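Packaging and Everyday Design
Handout for Session 4: The Front of the Pack

Read this before class, or failing that, during the first few minutes while everyone is finding a seat. It covers the same ground as the lecture, minus the part where I fight with the projector.

Where we left off

Last time we talked about structure: boxes, tubes, pouches and the many ways a lid can refuse to come off. This week we move to the surface. Somebody has already decided the shape and size, the machine that fills it is already paid for, and now you get a rectangle to say something on. Most packaging jobs begin at this point. Students tend to find this disappointing, and then they get a job and find it restful.

The order of reading

Shoppers don't read a pack the way you read this handout (I'm assuming you read this handout). They pick up color first, usually from across the aisle. Then comes shape, then the logo, then perhaps one more thing. The second line of your carefully written product story comes in somewhere after the price.

So the first question for any front panel is what the one more thing should be. It might be a flavor, a size or a claim. It might be a drawing of a cow. What it can't be is all four at the same size, which is the solution most groups turned in last June.

Take the Terivora oat biscuit box from the course folder. The old front had a logo, a photograph of biscuits, a photograph of oats, a ribbon saying NEW, a second ribbon saying STILL THE SAME RECIPE, and a number of grams. The redesign kept the logo and one biscuit. The client's first comment was that it looked empty. You will hear this comment for the rest of your working lives, so start practicing your face now.

Color and the neighbors

A color only works next to other colors. If every dish soap on the shelf is green, a green dish soap disappears, and an orange one stands out but may look like floor cleaner. Categories have habits. Bleach is blue and white, decaf coffee used to be orange in some places, and anything for babies gets washed out until it looks as if it has been left in a window.

You can break a habit, but know what it is first. The Asside shampoo case (page 284 of the reader) shows a brand that went to matte black bottles and was then shelved with the men's products for a full season. The shampoo was for dogs.

Soft goods and wrinkly surfaces

Printing on a carton is easy. Cartons are flat and stay flat. Plastic film creases, stretches and shines, and it does all of these over your logo. Three habits will save you some pain:

Keep small type away from the ends, where the film is folded and sealed.
Give the logo a solid shape behind it, such as an oval or a band, so it holds together when the surface doesn't.
Check the art on a filled pack under shop lighting. A flat proof flatters everybody. 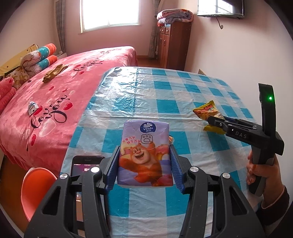

Small type on film is also where bilingual packs get into trouble. Two languages need two sizes, or two weights, or a clear decision about who goes first. Giving them equal space sounds fair and usually reads as an argument. Pick a lead language for the market you're in and let the other one support it. If you can't read one of them, find a person who can before the file goes to print – a reprint costs more than lunch.

Mood lines

A mood line is the short phrase that says nothing about the product and everything about how you should feel while using it. They come into fashion every few years. Orbán, the jam company in our second case, ran one for a decade and dropped it after discovering that customers thought it was the name of the jam.

For next time

Read pages 284 to 301 of the reader. The Skedura case is long, but the fold-out diagrams are good.
Bring one pack from home, empty and rinsed. I mean rinsed.
Short paper, 2000 words, on a front panel you dislike. Say what it is trying to do before you say what's wrong with it.

Papers are due Wednesday, October 29, 2025, at the start of class.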